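The Flat at Sterkell Row

I took the flat because of the tiles. I know that's a silly reason to hand over a deposit, but I'd come from a place with brown lino and a ceiling that flaked into my tea, and when the agent from Trosex opened the kitchen door I saw pale grey tiles laid like little bricks and a marbled floor with white and tan running through it, and I thought, yes, I could be a better person in here.

That was February. By the time I'd got my boxes up the stairs (29 of them, I'd numbered them in marker pen like a proper grown-up) I was too tired to be any sort of person, so I sat down on the marble and ate crackers out of the packet.

It's an odd thing, having a clean room. At the old flat I never noticed crumbs. They'd have needed a flag. Now I could spot one from the doorway, and I'd be down on my knees with a damp cloth before I'd taken my coat off. I bought a special brush for the grout! I bought a second brush for the corners the first brush couldn't reach. My mother rang from Rultosden and asked what I'd been up to, and I said, grouting, and she went quiet and then asked if I was eating.

I was eating, just not in there. I'd started having my toast out on the landing.

Then one night I couldn't sleep and decided to count the tiles. I did it in the dark with a torch, starting by the window and going along each row with my finger, and I got 832. I went back to bed very pleased. The next night I did it again, just to be sure, and got 834.

Well, you can imagine. I told myself I'd muddled the half ones at the ends of the rows. I made a cup of tea and drank it on the landing and went back in and started over, with a pencil this time, putting the tiniest dot on each one as I went. 834 again, and now I had dots all over my lovely wall.

I rubbed at them until it got light. Most came off. The ones behind the kettle wouldn't, and while I was leaning over to get at them I knocked the kettle, and the lid came off, and cold tea-coloured water (don't ask, it needed descaling) went down the wall and over the worktop and all across the marble.

I waited to be upset. I stood there in my socks, which were getting wetter, and what I mostly felt was hungry. So I put the radio on and found the big pan, the Kikuchi one with the wobbly handle that had been sitting in its box since I moved in, and I fried two eggs. They spat all over everything. I ate them standing up, straight from the pan, with the window open and the bin lorry going past downstairs.

My mother rang while I was still chewing. I told her there was egg on the tiles and she said good, and how many eggs.
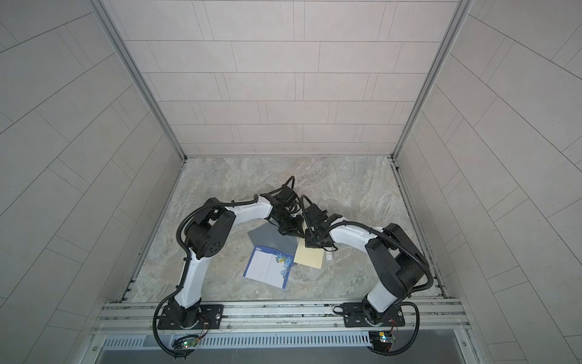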